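The Blocks on the Maple Board
By Liam Hennessy
2/5/18

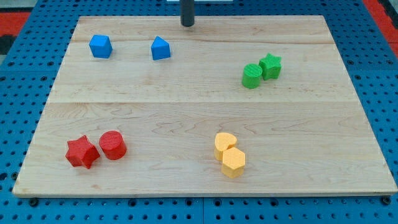
Colored blocks on a maple board, with the blue pair at upper left and the green star nearly touching its neighbor.

I went to Prisarcombe to write about chairs. I should say that up front, because my editor still thinks there's a chairs story coming (there is, I promise, I have the notes). But I'd been in Cathal Foley's workshop for maybe ten minutes when I picked up a plastic star off his bench and started turning it over in my fingers, and I was still holding it when we broke for lunch.

Cathal makes sorting sets. Boards and blocks, basically, the kind you had in kindergarten, only he has been fussing over his for the better part of his working life and it shows. He sells them under the name Jemal, which was his grandfather's dog. The shop is the back half of an old seed store, very cold in January, with a kettle that takes forever and one good window.

"Put two of them down," he told me. "Anywhere you like."

So I put two down. Then I moved one. Then I moved the other one because the first one looked wrong now, and he started laughing, because apparently every grown-up who comes through the door does exactly this. Kids don't! Kids just build something or throw something.

The whole set runs on color and shape pulling against each other. Blocks of the same color are a pair, fine, easy, a toddler can do that. But the blue pair is a cube and a pentagonal block that looks like a little house from above, peak and all, and the green pair is a cylinder and a five-pointed star. So your eye says these two belong together and your hand says hang on, they're nothing alike. I loved that. I sat there sliding the little blue house away from the cube to see how far apart they could get before I stopped thinking of them as a pair, and the answer is pretty far. You can leave a great wide stretch of bare wood between them and they still talk to each other.

The star is the favorite. Cathal says he gets more letters about lost stars than about everything else in the set combined, and he keeps a coffee can of spares under the bench. He'll mail you one for the price of the stamp. Cubes he charges for. "If you lost a cube you weren't looking," he said, and I've been thinking about that ever since I got home and found one of mine in the dog's bed.

Now, the texture. The blocks have these fine ridges, and I'd assumed that was just how they came out, but Cathal is very firm that he wants them that way. He had a smooth batch made years ago by a firm called Cidira, really glossy, beautiful in the catalog, and he hated them. They slid, he said, and they felt like candy. He still has the invoice, 200 blocks, pinned up by the light switch as a warning to himself. The ridged ones catch a bit under your fingertip, and if you run a nail across the top of the green ones you get a tiny zipping noise that I found extremely satisfying and that his wife, he says, does not.

And then there's the board. I hadn't given the board a second thought, I'll be frank with you. It's a board! But he tipped it toward the window and I got it. It's maple, very pale, somewhere between cream and tan, and the grain runs the long way in these faint darker streaks that go off into swirls down in the lower half. You could look at it like you look at a creek. Two seams run across it and divide it into three strips, and I asked if that bothered him, whether he wouldn't want one clean slab.

It did not bother him. People use the seams, he said. Give anyone a line and they'll start putting things on one side of it or the other. His neighbor's girl runs a bakery in the top strip and a jail in the middle one. I tried it myself and had rules going within a minute, with red allowed only down at the bottom and green off on the right where it could keep an eye on everybody. I have no idea where that came from.

He tests new boards on blue pegboard, laid flat, and I'd suggest trying something like it at home if you have a scrap in the garage. The pale wood just jumps off it. I've since had mine on the kitchen counter, the rug, and a card table, and the blue pegboard beats all of them. The round holes make a nice tidy border too, all the way around, and it keeps the middle feeling calm.

A full set is $140, and yes, I swallowed when he told me. He knows. There's a plain one at $8 a block if you want to start small and bring your own board, and he told me (a little sheepishly) that a bread board does perfectly well. The toy store in Tirnerano carries both, though it tends to put them up on a high shelf where the only people who can reach them are the ones who'll fuss.

I bought the full set. It lives on my desk now, and I've been good about it, mostly. The red pair stays at lower left. The green cylinder and the star I like snugged up close, the star a little behind, so near they're almost touching. The blue house I move every morning when I sit down with my coffee, and I haven't settled on a spot for it yet.

Cathal called last week to ask how the chairs piece was going. I told him I'd need to come back out and see the chairs.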